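Looking after beads and bracelets at home

I love a jewellery tidy-up, and an hour at the kitchen table can bring a tired old bracelet right back to life! Grab a soft cloth, a small bowl of lukewarm water and one drop of mild dish soap, and you're set.

Wipe stone beads one at a time and pat them straight away (don't soak them, the cord hates it). Pearls only want a barely damp cloth. Silver chain can have a gentle going-over with an old baby toothbrush, and you'll be amazed at the colour that comes up out of the grey.
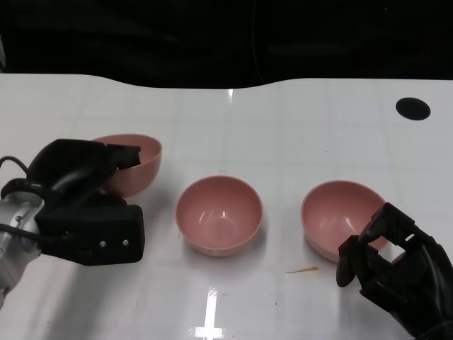
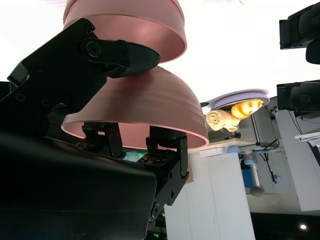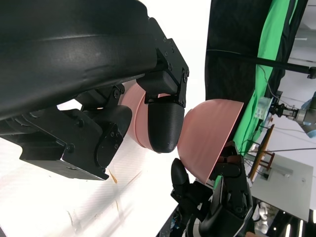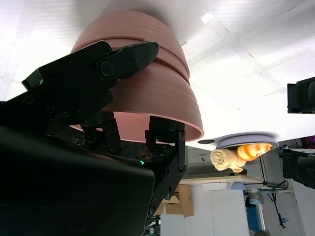

Pink bowls

How often should I restring a beaded bracelet?
Every 2 years if you wear it most days. Go sooner if you can see gaps between the beads or the elastic has turned fuzzy near the knot.

For restringing, cut your elastic at least 16 cm longer than the finished bracelet and give it a few good pulls before you thread anything. My neighbour Rasha Shboul taught me that one and my bracelets have stopped going baggy ever since. Stick a bit of tape on the far end so the beads stay put! Finish with a surgeon's knot, a tiny dab of jeweller's glue, and leave it overnight.

Store everything flat in separate little pouches, with chains done up at the clasp so they can't tangle. Egg cartons are brilliant for earrings. Perfume and sunscreen go on first, jewellery last, and rings come off before you do any gardening.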